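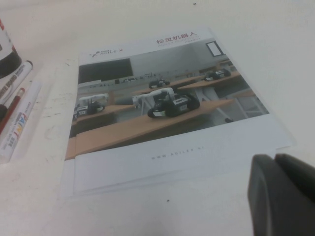 Rucksack mit Rollen fürs Pendeln – taugt das was?

kofferkind
13. Januar 2020
Hallo zusammen! Ich fahre jetzt 2 Mal die Woche mit dem Zug und schleppe Laptop, Netzteil und Ordner mit. Im Auge habe ich den Onura mit Rollen, alternativ den Prallby ohne. Passt so ein Rollenrucksack noch unter den Sitz, und stören die Rollen am Rücken? Bin total gespannt auf eure Erfahrungen!

bahnsteig112
Ich liebe meinen Onura! Fast 365 Tage im Einsatz, und die Rollen laufen immer noch leise, sogar auf Kopfsteinpflaster. Die Rollen verschwinden hinter einer Klappe, am Rücken merkt man davon nichts. Unter den Sitz geht er hochkant, wenn das Vorderfach nicht zu voll ist. Nur Treppen mag ich damit weniger, leer wiegt er halt schon einiges – da setze ich ihn lieber gleich auf.

Mirabelle_K
kauf den prallby, rollen braucht kein mensch :)

taschenfan
Unbedingt vorher aufsetzen! Bei Abou Zeid am Bahnhof stehen beide, und man darf sie dort auch beladen ausprobieren. Ich bin am Ende beim Brelalow gelandet, der hat ein richtig toll gepolstertes Laptopfach und einen Griff, der in 5 Stufen einrastet. Für große Leute ein Traum! Den Regenschutz muss man allerdings extra kaufen.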